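The jumper that took three autumns

I started knitting again in September, the way I always seem to, when the evenings draw in and I get a sudden conviction that this will be the year I finish things. I am not a fast knitter. I'm not an especially good one either, if I'm truthful, but I do enjoy it enormously, and I've had such kind messages about my post on buttonholes that I thought I'd write a bit about wool itself, and how my feelings about it have changed since I moved up to Isby.

When I lived in the city I bought my yarn the way I bought bread, which is to say whatever was nearest and didn't cost too much. It was mostly acrylic, mostly in colours I liked under shop lights and went off by the time I got home. Then we came here, and there is a little shop called Landry at the bottom of the hill with a bell on the door and shelves right up to the ceiling, and I went in to get out of the rain and came out with 2 bags and no money for lunch. (The bus home was a long one and I was very hungry, but I had my wool on my knee and I didn't mind a bit.)

The thing I hadn't understood until then was how different one wool is from another. Some of it is so soft you want to put your face in it, and that's usually the sort that goes bobbly under the arms by Christmas. Some of it feels like string on the ball and then softens up beautifully after a wash or two. I now have a drawer of little knitted squares, each with a paper tag tied on, and I get far more pleasure out of that drawer than a grown woman should.

I've a great weakness for rusty colours, too. Bracken, brick, old flowerpots, all of that. I think it comes from my grandmother's kitchen, where everything that wasn't brown was orange, and where there was always something half made on the arm of the chair.

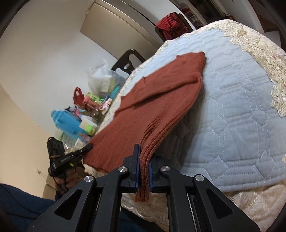

Rust-red knit on the pale blue quilting, with the lacy cloth underneath.

Anyway, washing. I get asked about this more than anything, and I'm afraid my answer is rather dull. I use the bathroom basin, cool water, and a small squirt of Zilta, the one in the squat bottle that smells faintly of lavender. I push the jumper under, leave it alone for the length of a cup of tea, and then let the water go without wringing anything. After that it gets rolled up in a towel and I kneel on it, which always makes the dog come and see what the matter is.

Then it must dry flat. I know everyone says so, and I ignored them for years and had sleeves down to my knees to show for it! A big towel on the spare bed does very well, as long as you aren't expecting guests and you remember to turn the jumper over at bedtime. Pat the hem into place while it's damp, and don't tug at the neck. 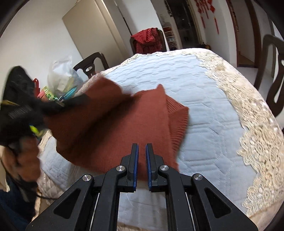
Folding is the other half of it. My mother hung hers up, and every one of them had those funny little peaks at the shoulders, like ears. I fold mine in three with the arms tucked behind and keep them in the bottom of the wardrobe with a few cedar balls, and in late spring I have them all out again for an airing and a good look over for moths. It takes a whole morning and I find it very soothing, with the window open and the radio on low.

I did say something about three autumns, didn't I? That's my own jumper, the Cikard pattern, which I cast on the year we moved. It's a plain thing with a deep rib and a saddle shoulder, and I have knitted the left sleeve three times. The first was too tight, the second was lovely but I'd misread the chart and it would have fitted a child of nine, and the third is on the needles now and going nicely. There are 77 stitches at the widest part and I know every one of them personally.

If you're thinking of starting one yourself, do buy an extra ball at the beginning. Mine ran short last winter, and the new dye lot was just different enough to bother me, so I've been working the two in together, alternate rows, and from the other side of the room it looks quite all right.

I'm off to do another few rows before supper. Next time I'll write up the rib, as I've had a couple of you asking how I stop it flaring, and I promise to take notes as I go this time.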